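Surface Reflectance and Desk Lighting in the Galtum Reading Room, Esberg
Project report, Building Services module
Author: Ait Ali
Submitted 16 Aug 2024

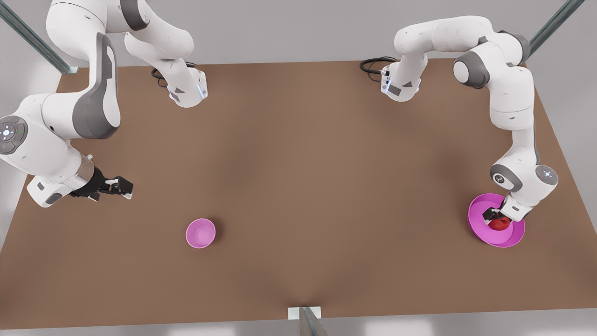
Figure 1. Light brown matt tabletop on a pale grey floor, computer rendering.

Summary

This report deals with the effect of desk surface colour and finish on lighting levels in the Galtum reading room. Illuminance was logged at fixed points on the desks during July, and two surface finishes were compared under the same luminaires. A change of finish had little effect on the light falling on the desk itself, but a clear effect on the brightness of the surface as seen by the reader and on reflected glare. The existing glossy white tops should be replaced with a mid-toned matt finish when they next fall due. The control settings need attention sooner than that.

1. Background

The reading room is on the upper floor of the Galtum building and has windows along the north and west walls. The desks were supplied with a glossy white laminate. Users have complained of glare in the comments book, mostly in late afternoon and mostly from the western rows. The comments do not distinguish between direct glare from the windows and glare reflected off the desks, and the two call for different remedies.

Reflectance is the share of incident light that a surface sends back. A high value is useful on ceilings and upper walls because it spreads light through the room. On a desk it is less useful. A white desk next to a white page gives little contrast at the edge of the page, and a glossy one adds mirror-like reflections of lamps and windows. A very dark desk causes the opposite problem, as the eye has to adapt each time it moves between paper and surface. Guidance in the course notes therefore favours a middle range with a matt finish.

2. Method

Readings were taken with a handheld lux meter and with loggers left on the desks. The loggers produced 3936 usable readings. A further 622 were discarded, either because a logger had been moved or because it had been covered by books or clothing. Covered loggers were easy to identify from a sudden drop to near zero followed by an equally sudden recovery. Moved loggers were harder to find, and depended on comparing each position with its marked point at the end of the day.

The comparison finish was a light brown matt sheet obtained as an offcut from Stitetura. It was laid over the white laminate and taped at the corners. Reflectance was estimated by dividing luminance by illuminance for each surface, with a calibrated grey card as reference. The blinds were kept fully raised for one set of readings and fully lowered for the other. Intermediate positions were not tested.

Glare was assessed by sitting at each desk with a sheet of printed text and recording whether a lamp or window could be made out in the surface. This is a subjective measure and was made by one observer only.

3. Results

3.1 Illuminance

With the lamps on and the blinds lowered, the mean illuminance at desk height was 479 lux. This is slightly below the design value given in the original drawings, and the shortfall is greatest in the corner furthest from the windows. The diffusers there had a visible layer of dust. After one diffuser was wiped, the reading beneath it rose, but the change was not followed up on the others.

Changing the surface made no consistent difference to horizontal illuminance. This was expected, as the desks are a small part of the total room surface and the light they return goes mostly to the ceiling.

3.2 Reflected glare

On the white laminate, lamps could be made out from every seat in the central rows. On the matt sheet no lamp outline could be seen, although a broad lighter patch remained when the sun was low. In the western rows the patch was strong enough to be noticed while reading. Lowering the blinds removed it.

3.3 Controls

The photocell switches the lamps on when daylight drops below 200 lux. It is mounted close to the west windows and so responds to the brightest part of the room. On overcast mornings the inner rows were already well under this level while the lamps stayed off. Users tended to override the system at the wall switch, after which the lamps remained on until the evening timer.

4. Discussion

The complaints have two sources. Reflected images of the lamps are caused by the glossy finish and would be largely removed by a matt top. Glare in the late afternoon comes mainly from low sun and needs better use of the blinds. Replacing the desks alone would not deal with the second.

Colour is a separate matter from gloss. The light brown sheet was comfortable against white paper, but a pale grey or green of similar reflectance would probably perform in the same way. The choice can be made on the grounds of wear and cost. Matt surfaces do show grease marks more readily, and the cleaning method should be checked with the supplier before an order is placed.

5. Limitations

Readings were confined to July, when daylight is plentiful and the room is lightly used. Winter conditions would give more weight to the lamps. The sheet was a loose overlay, and slight curling at one corner may have affected the luminance readings there.

6. Recommendations

Move the photocell to the inner rows and reset the threshold after a trial.
Clean all diffusers and repeat the desk readings.
Specify a matt, mid-toned finish for replacement tops.
Repeat the survey in winter before any desks are ordered.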